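Tonantzin Jaramillo
I moved to Jamgate in February, and since then I am learning how to wash clothes in a flat with no washing machine. A small thread for anyone in the same situation.

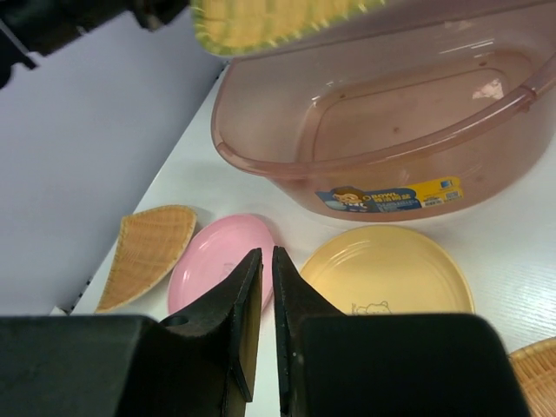 My first mistake was too much powder. At home my mother used a big spoon for everything, so I did the same. I had to rinse one jumper until my hands were red, and it was still slippery.

Now I use one small teaspoon for a few shirts. The water does not need to make a lot of foam. I believed foam means clean, but my neighbour upstairs explained me that it only means more rinsing.

Wool is a different story. Cool water, no rubbing, and never lift it by the shoulders when it is heavy with water. I press it in a towel and then lay it flat on the rack. My grey cardigan is now the size for a child of 11, so please learn from me.

Jeans I don't wash at home any more. They are too heavy to wring and they need 2 days to dry in my bathroom, even with the window open. I take them to the launderette on Drirnby Street, together with the bed sheets.

The launderette opens at 7 in the morning and before 8 it is quiet. Bring coins. The change machine was broken on both of my visits and the shop next door will not give change unless you buy something. (I have now a lot of chewing gum.)

Aurelio Tovar asked me under the last post how I dry things in winter. I have a folding rack beside the radiator, with a space the width of a hand between the clothes. Socks go at the bottom. Shirts I put on hangers on the shower rail, with the top button closed, and then I iron almost nothing.

The smell was a problem in the first weeks. For me the solution was to open the kitchen window for ten minutes in the morning and again in the evening, also when it is cold outside. Before, I opened it a little bit all day and the towels still smelled like a cellar.

One question back to you all: how do you get candle wax out of a tablecloth? It is cotton, dark green, and I would like to use it again before my parents visit. I have read about brown paper and a warm iron, but I am afraid to make it worse.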